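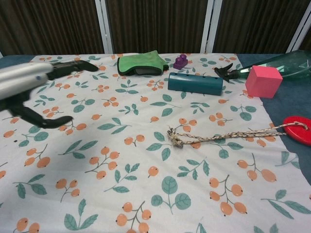
The Lis arm over its tablecloth, with the rope, the spray bottle and the green cloth among the day's objects.

January
By Ermanno Negri

Robots are good at picking things up off plain grey tables. Put down a cloth covered in leaves and berries and they have been known to go for the fruit.

The Lis project at Gestby says it has found a modest cure. Its method has the arm compare 3 quick looks from slightly different angles before it closes its fingers – a printed berry stays flat in all of them, and a toy block doesn't.

Over 4000 training grasps and 418 test runs on patterned cloths, grabs at the decoration fell to five. The old method managed that many before morning tea.

Rope remains a sore point. The team plans to try stripes next, and has asked staff to stop donating curtains.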